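2024-08-18

Cold morning, frost on the ute windscreen and on the chook run. Porridge, then a load of towels. I wanted to be out of the house by nine and wasn't, because the Esquivel order had to be checked again and I had written half of it on the back of the rates notice. Seventeen boxes, not sixteen. Rang Diarmuid Lynch to tell him and he already knew.

Paid the Pakex invoice for the cake boxes. They have put the price up again. I still have a stack from January with the wrong size window and will use those for the plain slices.

Spent most of the day on the little strawberry cake. It is for the corner of the Sturketti window, where the big lemon one has been since before Easter and has faded on the side facing the street. I wanted something small this time, pink, with cream and dark berries and one good red strawberry on top. The plate is the plain white one. I tried the blue plate yesterday and the pink looked like medicine against it.

Candles were the trouble, as they always are. Straight ones look like a birthday and this isn't a birthday cake. Wavy ones look better but there is very little room on top between the strawberry and the leaves. I'm keeping it to two in the cake, with a couple of short dark sticks lying on the mat beside the plate. I may put those in the window as well, or I may not. My handwriting in the notebook says "3 candles??" from last week and I have crossed that out.

The yellow mat was a good buy. The white table shows every crumb and makes pale cream disappear, and on the yellow I can see what I'm looking at. I would like a second one for the packing end.

Then the card. I have gone back and forth on whether a card that says Handmade is a bit much. Diarmuid says people walk straight past a cake with no card and stop for one that has something written on it, even if they don't read it. He may be right. I had a go at lettering one myself at the kitchen table on the weekend and the H came out like a gate, so printed it is. Dark script, with the word low down and white space over it. I like it small. A large card would hide the front of the plate, where the loose berries and the leaf are — that is my favourite part of the whole thing.

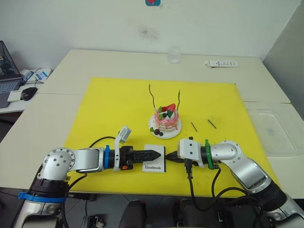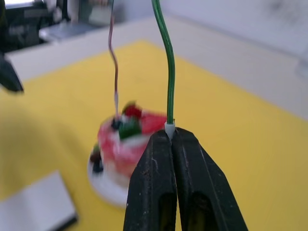
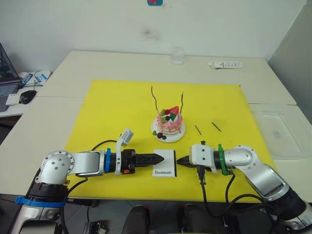

The little cake, and the Handmade card in the first and last.

Lunch was late, leftover pumpkin soup and the end of the rye. Finished clearing up at the back of the table afterwards and put the lids away by size. One lid has no tub. I kept it anyway.

Mum rang at two. Her neighbour has had the jacaranda taken out and she is upset about the light in the front room, which she used to complain was too dim. She turns 71 next month and doesn't want a fuss. I said I'd make the orange cake and she said that was a fuss, then asked if I could leave the nuts off.

Drove to Girkus for piping bags and more of the dark green for leaves. They had the bags but the green was out until the end of the month. The odometer trip meter said 1681 on the way home, so I have forgotten to reset it again and have no idea what the ute is using.

Still to decide for the window: whether the card goes in front of the plate or off to the left. In front I like better. The glass there catches the afternoon sun and the left side glares, and I don't want the colour going the way of the lemon one. I might ask if the blind can come down after three.

Sausages and cabbage for tea. Rang Diarmuid back and he'll bring the trolley in the morning. Need to find the key for the side door before then — last seen on the hook, which has nothing on it now.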